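Visit to the Flultton Teaching Workshop, Drunport

We went over in May, a party of 8 from Hiltach, mostly people who run packing lines and wanted to see how a robot gets taught a job by hand. Kerttu Mustonen met us at the door and kept the talk short.

Flultton does its teaching in two ways. In the front room an operator steers an arm by remote control, watching it on a screen. It is slow work. The operator we watched needed 3 tries to hang a mug on a hook. Coffee was served after that, and then we moved on to the hand-held work, which most of us had come for.

With the hand-held tool there is no arm at all. A person holds a two-finger gripper with a camera on it and does the job at normal speed, over and over. The task set, called Frade, is made up of household jobs and stood at 1,333 recordings when we visited. Kerttu said a new person gets 20 minutes of practice before anything is kept.

The job I spent longest on was the box task - small, mixed items and an open cardboard box on a white table. The blue pads on the fingers are serrated, and they hold a black square frame by its sides without trouble.

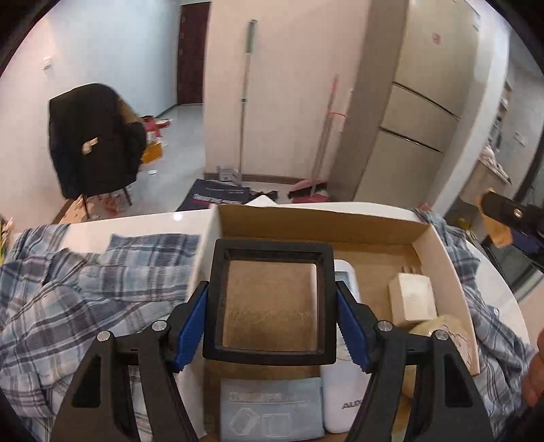
Getting There and Parking

Drunport station is a short walk from the workshop. Parking is behind the building, but the entrance is narrow - vans should use the street.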